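스타날릭스(Starnalix) 작업실 소식: 그리퍼 패드 교체 주간

이번 호에서는 제가 요즘 제일 재미있게 하고 있는 일을 적어 볼까 합니다. 바로 핸드헬드 그리퍼의 패드 관리예요! 듣기에는 소소하지만, 손가락 끝의 얇은 고무층 하나로 잡는 느낌이 완전히 달라집니다. 처음 새 패드를 끼워 봤을 때는 다른 도구를 쥔 줄 알았어요.

Kasaneo 셀에서 쓰는 그리퍼는 두 대가 한 조로 움직입니다. 양손에 하나씩 들고 물건을 집었다가 놓는 동작을 반복하는데, 딱딱한 상자나 컵을 다룰 때는 패드가 꽤 오래 버팁니다. 문제는 천과 털이 들어간 물건이에요. 긴 털은 패드 아래쪽 모서리에 자꾸 걸리고, 한번 들뜬 고무는 그 자리부터 조금씩 벗겨집니다. 그래서 지난달부터 점검 주기를 집기 500회로 줄였습니다. 전에는 하루 일이 끝날 때만 봤거든요.

점검은 간단합니다. 전원을 내리고 손가락을 끝까지 벌린 다음, 손톱으로 패드 아래 모서리를 살살 밀어 봅니다. 들리는 느낌이 없으면 마른 솔로 보풀만 털고 바로 다시 씁니다. 살짝 들렸으면 작업 일지에 적고 50회 뒤에 한 번 더 봅니다. 모서리가 너덜너덜해졌으면 고민하지 말고 바꾸세요. 접착제로 눌러 붙여 본 적도 있는데, 면이 고르지 않아서 털 있는 물건을 잡으면 금방 비뚤어졌습니다. 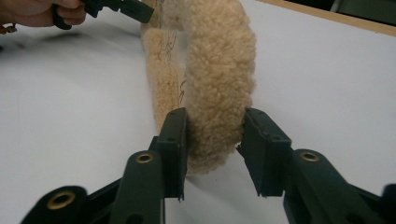 교체할 때 시간이 제일 많이 드는 건 붙이는 일보다 떼는 일입니다. 남은 접착층을 플라스틱 주걱으로 밀어내고, 알코올을 묻힌 천으로 닦고, 완전히 마를 때까지 7분 기다립니다. 이 기다리는 시간이 은근히 길어요(저는 그동안 그로밋 둘레에 낀 먼지를 닦습니다). 새 패드는 위쪽부터 대고 아래로 쓸어내리듯 눌러 주면 기포가 거의 안 생깁니다. 양쪽 패드는 꼭 같이 갈아 주세요. 한쪽만 새것이면 잡는 힘이 한쪽으로 쏠려서 부드러운 물건이 옆으로 돌아갑니다.

다 붙였으면 시험 집기를 합니다. 예전에는 나무 블록으로 했는데, 지금은 푹신하고 곱슬곱슬한 털 소재로 먼저 해 봅니다. 한쪽 그리퍼로 아래를 물고 다른 쪽으로 위를 받치면서 천천히 세워 보면, 패드가 미끄러지는지 손에 바로 전해져요. 이게 정말 신기합니다! 털이 두꺼우면 생각보다 깊게 물어야 하니까 처음에는 손가락을 평소보다 더 오므려 보시고, 그다음에 조금씩 힘을 빼면서 맞추면 됩니다.

Ultunier 쪽 작업대에도 다음 주부터 같은 점검표를 붙여 둘 예정입니다. 그쪽은 수건을 많이 다루니 결과가 벌써 궁금하네요. 여분 패드는 현재 156장 정도 있고, 작업실 입구 쪽 서랍 둘째 칸에 왼쪽용과 오른쪽용을 나눠 담아 두었습니다. 꺼내 쓰신 분은 일지에 수량을 꼭 적어 주세요. 더 빨리 마르는 세척액이나 잘 버티는 고무를 써 보신 분이 있으면 다음 호에 싣고 싶으니 점검표 아래 빈칸에 편하게 남겨 주시면 됩니다.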